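# Storing a heavy knit cardigan with patches and silvery-rimmed buttons: fold, roll or hang?

Posted in Clothing Care by **clotatcombe_attic**, 02/04/2026

I have a thick red knitted cardigan, coarse vertical rib on one side and a finer knit through the body. It has black fabric patches sewn on and ornamental buttons with silvery rims down the front. The label was removed years ago, so I have no fiber content and no care symbols.

It hung on a wooden hanger from January until last week. The shoulders now have points in them, and the front edge on the button side hangs lower than the other. I want to put it away until fall without making either problem worse.

I have it laid out on the spare bed with the top part folded over, and this is as far as I have got. 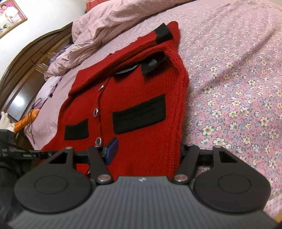

*Top folded over, before I do anything about the sides. The roll of knit under the fold is the part I don't like.*

The roll is thick enough that I expect a permanent ridge. The drawer is 70 cm wide and fairly shallow. I also have a Pladard storage bag, the zip kind with a clear window, if that is better.

Specifically: where should the fold lines go relative to the patches, and do the buttons need to be covered?

---

**Gráinne Egan**

Take it off the hanger permanently. A heavy knit stretches under its own weight, and the button side goes first on account of the extra load. Your uneven front edge is consistent with that.

For the ridge, open the fold and start again from flat:

1. Button the front fully and lay the cardigan face down on a clean sheet. Square up the hem by hand. Do not pull on the ribbing.
2. Place a rolled cotton towel or acid-free tissue where each fold will go. The fold then has a radius and doesn't press to a line.
3. Fold the sides and sleeves in toward the center back. Keep the fold lines off the edges of the patches wherever you can. Woven fabric and knit give at different rates, and a crease along the stitching will pucker.
4. Fold once across the middle of the body, with the hem coming up to the shoulders. Leave the top section unfolded. One cross fold is enough for most drawers.

Buttons with raised rims will snag a fine knit if they are pressed against it. Lay a strip of plain cotton over the button line before the cross fold. Old pillowcase is fine. Avoid colored tissue next to the knit, as the dye can transfer if the drawer gets damp.

On the shoulder points: hold a steam iron a few inches above the knit, steam briefly, then pat flat with your hand and leave it to dry completely. Test an inside seam first, given that you don't know the fiber. Keep the steam off the buttons -- glued parts can loosen.

Store it at the top of the drawer with nothing over it. The weight of other sweaters will do more harm than the fold itself.

---

**cullinane_3**

I just roll mine. Hem to neck, not tight, into the drawer. Never had a ridge. Mine has a zipper though, so I can't tell you about buttons.

Wash it first or you will get moths.

---

**rurnness_mender**

Agree with most of what Gráinne wrote. Two additions.

Rolling is acceptable for a light knit. With sewn-on patches, the outside of the roll is under tension and the inside is compressed, so the patches take a curve. I would not do it here.

On the bag: a sealed plastic bag is a poor choice for six months if there is any moisture in the knit. If the Pladard one has a breathable back panel, use it. If it is plastic on both sides, leave the zip open a few inches or use a cotton pillowcase instead. Cleaning before storage is correct, but with the label gone I would ask a dry cleaner to look at the buttons before handing it over. Some will want them taken off or wrapped in foil.

Refold along different lines halfway through the summer.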